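Wartung beginnt nicht beim Roboter

Von Gizella Jakab

Wer einen Greifer verkauft, redet gern über die Zukunft. Wer ihn morgens in Betrieb nimmt, redet über Schrauben. Ich gehöre zur zweiten Gruppe und habe mir angewöhnt, bei Vorführungen zuerst nach dem Wartungsheft zu fragen. Meist gibt es keines.

Bei Pangate in Akville gab es immerhin eines. Zsolt Boros hatte es angelegt, als die Zelle noch neu war, und nach 60 Seiten aufgehört. Bis dahin steht jeder Fingerwechsel darin, mit Drehmoment und Unterschrift. Danach kommt eine neue Steuerung, angeblich selbstüberwachend, und das Heft bleibt leer. Ich bezweifle, dass die Steuerung gemerkt hätte, wenn ein Finger schief am Block sitzt. Sie misst Motorströme. Eine lockere Schraube hat keinen Motorstrom.

Edit Dudás hält mir entgegen, das sei Nostalgie. Die Maschinen lernten heute, mit kleinen Fehlern umzugehen, und 300 Vorführungen von Hand seien mehr wert als ein sauber justierter Finger. Mag sein. Nur: Wenn sich während dieser 300 Vorführungen ein Marker verschiebt, lernt die Maschine eben den verschobenen Marker. Bei uns waren die ersten 206 brauchbar, den Rest hat Barrett Alcantara später weggeworfen – eine Woche Arbeit, an der sich niemand mehr erinnern wollte, wer das Werkzeug zuletzt zerlegt hatte.

Dabei ist die Pflege eines Handgreifers keine Wissenschaft. Man prüft, ob beide Finger spiegelbildlich stehen und ob die orangefarbenen Rippenteile hinter den gezahnten Kanten Risse haben. Man sieht nach, ob die beiden Marker an den inneren oberen Ecken der Blöcke plan aufliegen. Dann zieht man die Schrauben nach.
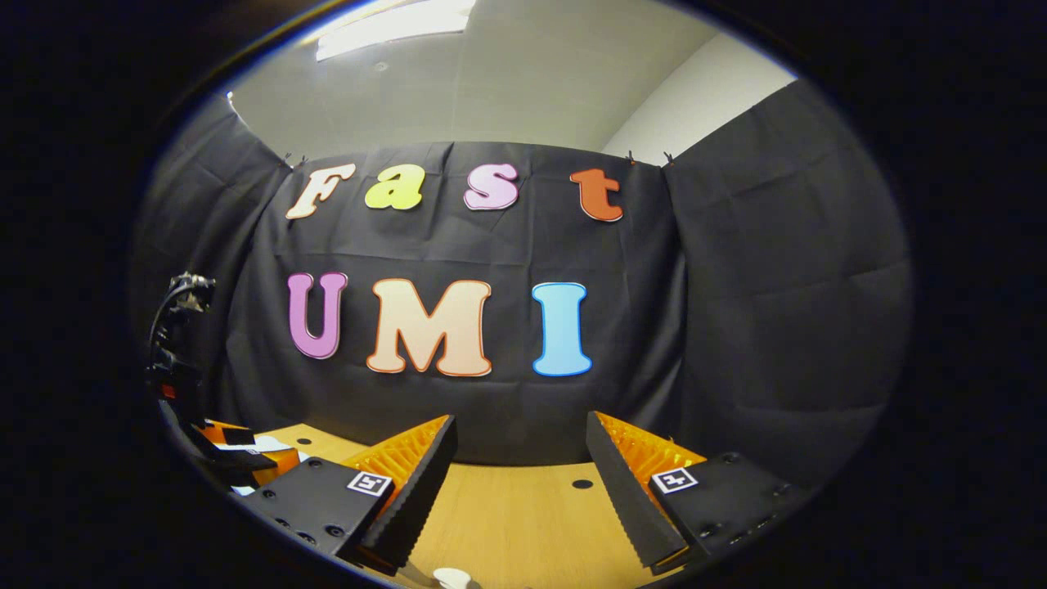
Das dauert länger, als im Angebot steht, und genau deshalb fällt es als Erstes weg. Im September soll die Zelle umgebaut werden, der Kostenplan kennt dafür Hardware, Software und Schulung. Eine Zeile für Instandhaltung habe ich vergeblich gesucht. Auf Nachfrage hieß es, das laufe mit.

Ich glaube nicht an Dinge, die mitlaufen. Gebt Boros sein Heft zurück und jeden Morgen eine halbe Stunde ohne Termin. Über die Zukunft können wir danach reden.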